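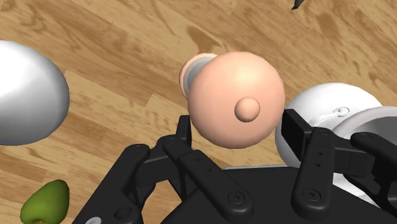
The meeting was opened at 10 in the small room in Stostudley, on 2025-09-03. The subject was the Letau simulation kit, which Lockwood offers to us for the training of our picking arm, and the question if we should go on with it after the trial license ends. Everyone present had the kit installed before the meeting. First we spoke about the rendering. The wood grain of the table and the soft shadow on the peach-colored toy were found good enough for our use. It was also found useful that a scene can put a green pear and a white egg-shaped object near the thing we want to pick, so the arm must choose between very different sizes and colors.

**1. Minutes of the May meeting**

Accepted with one correction. In point 3 the word "monthly" must be "yearly". The price of the support plan was always meant per year.

**2. Report on the trial**

The trial group ran 1000 pick attempts in simulation with the standard set of objects. Installing the kit took one afternoon, and most of this time went to the graphics driver on the older computer. The manual is clear in the first half. The chapter about adding our own objects is short, and two steps in it are in the wrong order. The group wrote down the right order and will share it.

The wrist view was discussed for a long time. When the gripper is near the object, the black finger links cover a part of what stands behind them, and the white kettle or pot on the right is a fair case of this. One member thinks it is a weakness of the kit. The others think a wrist view on our own arm would have the same problem — so it is better to have it in the training also. It was agreed to keep the wrist view and to ask for a second view from the side.

**3. Objects**

The standard set has many round and smooth things. Our customers in Skuritdale mostly send flat boxes and soft bags. Lockwood wrote that 13 box models can be added without extra cost, but soft bags are not supported now. They gave no date for it. The members were not happy with this answer, and it will be asked again in writing.

**4. Price**

The offer is 400 dollars per seat for one year, support included. We need three seats. The members asked if a seat can be moved from one computer to another, and the offer says nothing about it.

**5. Decisions**

- The trial is continued until the license ends. No seats are bought before the answer about the soft bags is here.
- Lockwood is asked about the side view, the moving of seats and the two wrong steps in the manual.
- The trial group repeats the test with the box models and brings the results on one page, please not more.
- The older computer is not used for the next test.

**6. Other matters**

The key of the test room was missing again last week. Please put it back on the hook after use. There was a short talk about buying a second screen for the test room — no decision, it is moved to the next meeting.

The date of the next meeting will be sent by mail when Lockwood has answered.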